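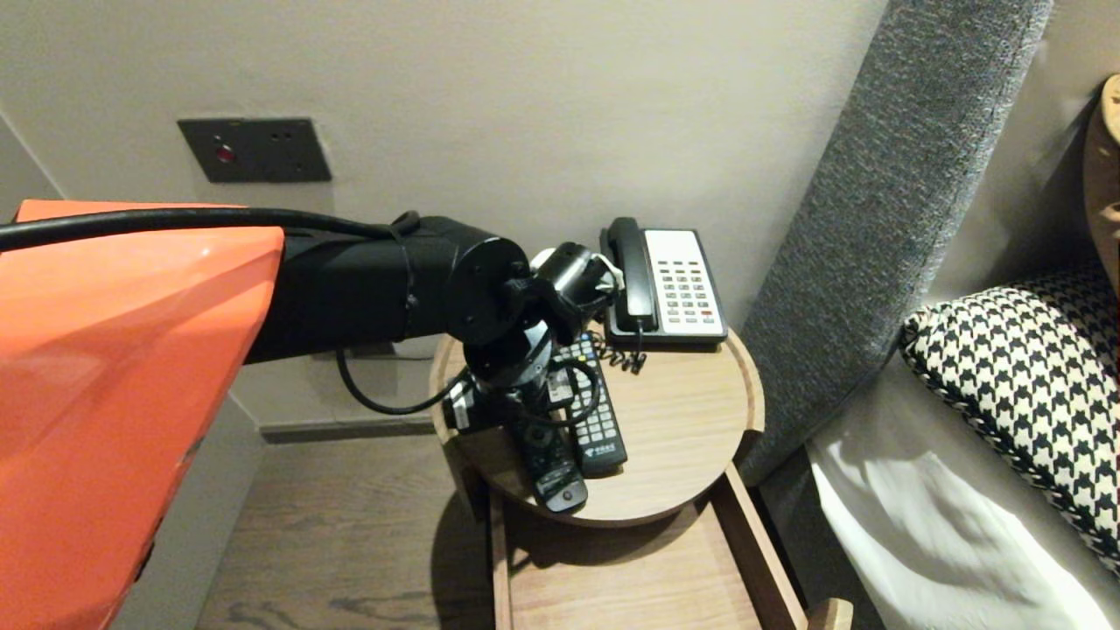

Last changed: 2025-12-07 (thread view, 4 messages)

To: chores list
From: Ewurabena Sowah
Subject: Re: Re: can they do the boring stuff yet

Answering Musa between two other things so forgive the typing. His message is quoted in bits, full text is further up the thread.

> You lot have been saying "nearly there" since I joined. My sister
> runs a guesthouse in Claltdale, 8 rooms, and what she wants to know
> is whether a machine can reset a room between guests. Not the bed.
> Just the small stuff, remotes back where they go, phone straight,
> dust the table. Can it or can't it?

Short version, no. Not in a way your sister could leave running while she does breakfasts.

Longer version. Picking up a remote is fine. Picking up a remote off a clear table, fine nearly every time. Two remotes lying across each other is where it goes wrong, and guests leave them like that constantly. The gripper goes for the top one, nudges the bottom one, and now both are somewhere the plan didn't expect. Good systems look again and retry. Bad ones close on air and carry a nothing to the drawer, very carefully.

We ran bedside tidying at Drodham all through September. 200 attempts logged, 146 counted as done, and "done" was generous. Remote parallel to the edge, within a hand's width of the mark, nothing on the floor. Yasuo scored them and he was kinder than I would of been. Nearly all the failures came out of the same handful of situations: overlapping things, shiny black things, and anything on a cord.

Round tables with a raised rim are their own headache btw. You can't slide a flat thing off the edge to get a finger under it, which is the trick everybody uses on a desk. Horácio Louro wanted to file the rim down on one side. I said then you've solved a table.

> Also is it the hand or the brain. Every demo I see blames the
> other one.

Both, but right now I'd say hand for the dusting and brain for the rest. Two stiff fingers will hold a cloth ok, they won't feel that the cloth has bunched up. For the remotes the hand is plenty. What's missing is noticing. A person sees which one is on top, lifts that first, done, doesn't even think. 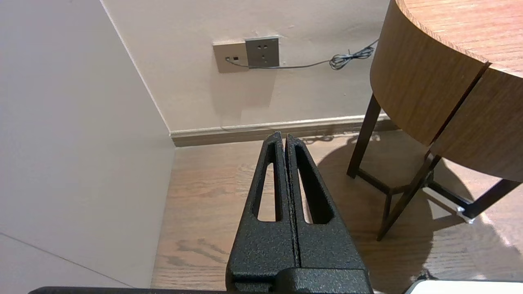
Cords are the thing I would bring up first with anyone selling to your sister. A remote has a shape. A cord has whatever shape it fell into, and it's a different one next time. People think of the phone cord and forget the wall end: thin gray cable out of the jack, along the wall under the power outlet, then a tangle that goes off behind the table, all of it near table legs with low bars between them. Ask for a vacuum robot AND an arm in that corner and you've got two machines that can snag the same cable. Conceição Baptista spent most of a week trying to get a planner to treat cable as "do not touch". Worked, in the sense that the arm then refused to go near the phone at all, so the phone never got straightened. The fix for now is a clip and a screwdriver. Do that first, costs nothing much, helps the human cleaners too.

> There's a firm called Hendar offering her a trial. Worth it?

Haven't used theirs, seen the brochure only. Things I'd ask:

How many rooms in a row without somebody touching it. Not per task, per row of rooms.

What does it do when it drops something. "It alerts staff" means your sister walks upstairs.

Did they bring their own table to the demo. If so make them use hers.

Who moves it between floors? Rebelo quoted us on a mobile base and the answer there was "a person, with a ramp". No stairs. I assume Claltdale guesthouses have stairs.

How long for one bedside. Ours took 4 minutes on a good run. I can do it in the time it takes to say it.

If the trial is free and she's curious, sure, go ahead, one room only. If they want a deposit I would wait. Shop floor is a diferent story and I think that's where the "nearly there" talk comes from, same part, same bin, same light all day. Bedrooms are not that.

Yasuo has the score sheet if anyone wants to argue about what counted. Horácio, you still owe the list your notes on the black glossy stuff, the depth readings were all over the place and I'd like to see if it's just us.

Have to go, will read replies tonight.

Ewurabena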